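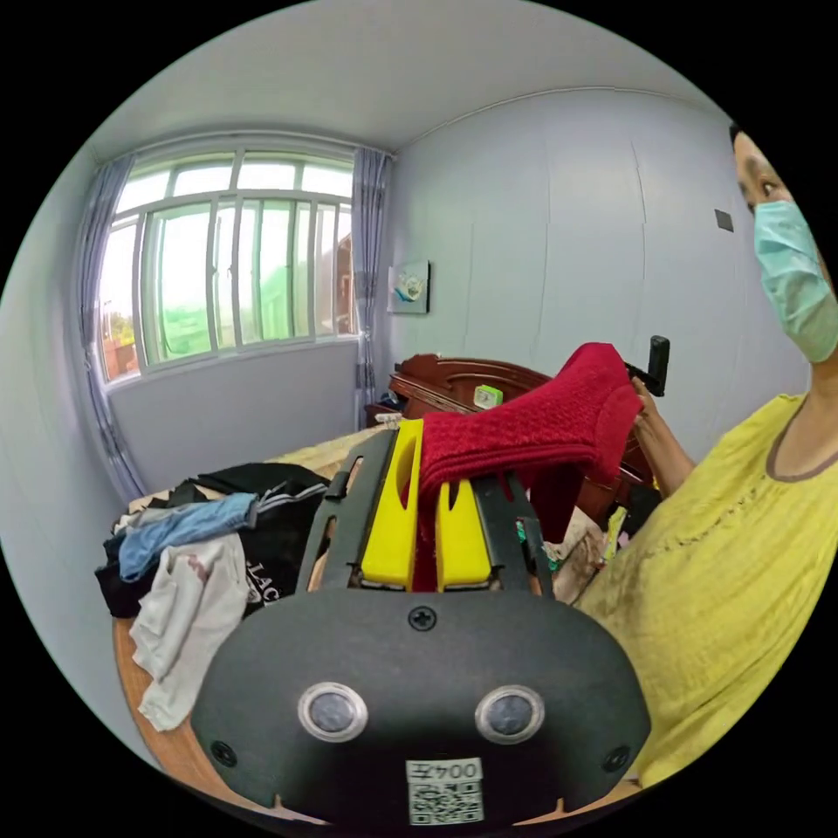 Search this book Go

Chapter 2
Sorting and Folding Clean Clothes

After reading this chapter, you should be able to:

- sort a mixed pile of clean clothes into groups before folding
- explain why knit and woven fabrics are folded differently
- fold a long-sleeved knit shirt on a flat surface
- decide which items should be folded, hung, rolled, or set aside for mending or rewashing

Key words: knit, woven, rib, heap, fold line, turned cuff, set-aside pile

2.1 Where the work starts

Chapter 1 followed a load of laundry through washing and drying. This chapter picks it up at the point where the clothes come off the line or out of the dryer and land in a heap. In most homes the heap goes on a bed. A bed is wide, it is clean, and it stands at a height that most people can reach without bending far. Its drawback is that the surface gives. A shirt laid on a mattress sinks where you press it, and the fold lines wander. For that reason many people sort on the bed and fold somewhere firmer.

A heap of clean clothes usually mixes sizes, fabrics, and owners. A sock may be caught in a sleeve. Towels lie on top of thin shirts and press creases into them. The longer the heap stays, the deeper the creases become, and cotton is worse in this respect than most synthetics. If you can't fold right away, pull out the shirts and lay them over the back of a chair or on top of the pile. The towels can wait.

Households handle this job in different ways. In the Truvadbridge survey of home routines, which is used throughout this book, 2568 households were asked what they did with clothes after drying. The most common answer was that one person folded everything in a single session. The next most common was that each person took their own things from a shared pile. A smaller group didn't fold at all and dressed from the basket. We will come back to these answers in Chapter 10, where the subject is how housework is divided.

2.2 Sorting

Sorting before folding saves handling. A person who folds each item as it comes up has to carry or reach to several different stacks, and has to keep changing from one method of folding to another. A person who sorts first can stay with one method until the group is finished.

Sort by the place where the item will be put away. In a household of several people this means sorting by person first and by type second. Towels, bedding, and kitchen cloths belong to the household and make their own group.

As you sort, check each item for four things:

1. Dampness. Feel the seams, the waistband, and the thick part of the collar. These dry last. A damp item that is folded and shut in a drawer will smell musty and may pass the smell to the things around it.

2. Stains. Look at the front, the cuffs, and the underarms. A stain that has come through the wash should be treated again before the item is ironed or put away.

3. Damage. Loose buttons, pulled threads, and small holes are easiest to repair when they are new.

4. Right side out. Turn sleeves and legs the right way now. It is awkward to do once the item is half folded.

Items that fail any of the first three checks go to the set-aside pile. Keep this pile off the bed and away from the folded stacks, or it will be put away with everything else.

Socks

Socks are small and get lost, so they are often left for last. It works better to take them out first. Lay them side by side along the edge of the bed, all with the toes pointing the same way, and match them by color, length, and knit. Two black socks may look alike until the ribs are compared. Hold each one at the cuff and at the toe and stretch it a little. The width of the rib and the wear at the heel will usually settle the question.

Pairs can be kept together in two ways. In the first, one sock is laid on the other and the pair is folded in half or in thirds. In the second, the cuff of one sock is turned down over both. The turned cuff holds well, but it stretches the elastic on one sock of each pair, and over many washes that sock becomes looser than its partner. Thick or hand-knitted socks should be folded flat.

Single socks are kept in a bag or small box and checked at the next wash.

2.3 Knit and woven fabrics

The way an item should be folded depends mostly on how its fabric is made. Woven fabric has threads that cross at right angles. It holds a crease well, and it keeps its shape when it hangs. Dress shirts, bed sheets, and most trousers are woven.

Knit fabric is made of loops. It stretches in use and returns to shape, but if it is left hanging with weight on it, the loops open and stay open. A heavy sweater on a hanger grows longer and shows bumps at the shoulders. T-shirts, sweaters, socks, and most children's clothes are knit.

Rib is a kind of knit in which raised lines run up and down the cloth. It stretches more across than along. Ribbed shirts look narrow when they are empty and should not be pulled wide to make them match the other shirts in the stack. The ribs are a useful guide in folding. If the fold line follows a rib, it is straight.

Terry cloth, the fabric of most bath towels, is woven with extra loops on the surface. It is thick, and it folds best in few folds, with the edges kept inside.

2.4 Folding a long-sleeved knit shirt

A table is the best surface for this. It should be dry and free of crumbs. A round table will do as well as a square one, though there is no straight edge to line the hem up with and the sleeves may hang over the sides. Have the finished stacks within reach and leave the middle of the table clear for the shirt.

Step 1. Lay the shirt flat with the collar away from you. Smooth it from the center toward the sides with the flat of the hand. Don't tug at the hem.

Step 2. Straighten the sleeves so that they lie out to each side without twists. Check that the underarm seams are flat.

Step 3. Bring one sleeve in across the chest. It may lie at a slant below the collar. Leave the other sleeve out until the first is smooth.
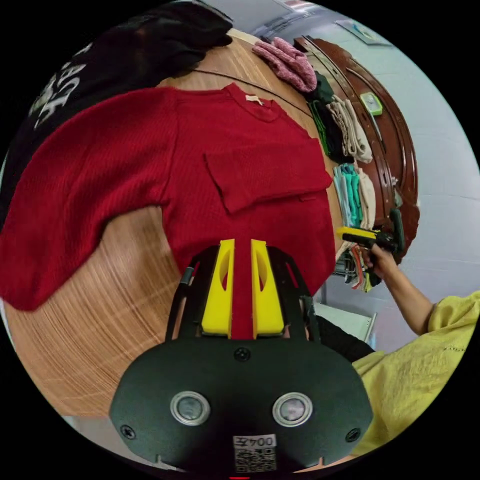
Step 4. Bring the second sleeve in the same way, so that it lies over or beside the first. Smooth both.

Step 5. Fold each side of the body toward the center, with the fold line starting partway along the shoulder. The two folds should be the same width. On ribbed cloth, follow a rib down from the shoulder to the hem.

Step 6. Fold the hem up to just below the collar. For a shallow drawer, fold once more.

Step 7. Slide both hands under the shirt, turn it over, and add it to the stack.

Shirts with a printed design can be folded face down at Step 1, which leaves the print on the outside when the work is done. This makes it easier to find a particular shirt and keeps the print from being creased down the middle.

2.5 Building the stacks

Put large, heavy items at the bottom of a stack and light ones on top. Towels make a firm base. Keep a stack low enough to be carried with one hand under it and one hand on top. More than 10 T-shirts in one stack will usually lean.

Long, narrow things such as straps, belts, and scarves slide out of a stack and pull other items with them. Hang them over a rail or roll them and store them on their own.

Activity 2A

Take a mixed load of clean laundry at home. Fold half of it as it comes from the heap. Sort the other half first and then fold it. Time both and write down the number of items in each half. Which way was quicker for you? Did the result depend on how many people the clothes belonged to?

Activity 2B

Look through one drawer and list each garment as knit or woven. Note how each one was folded and whether it has creases that you would want to press out before wearing it.

Next: 2.6 Hanging, rolling, and storing by season

Contact Tevider Learning | Copyright 2022 Tevider | Back to top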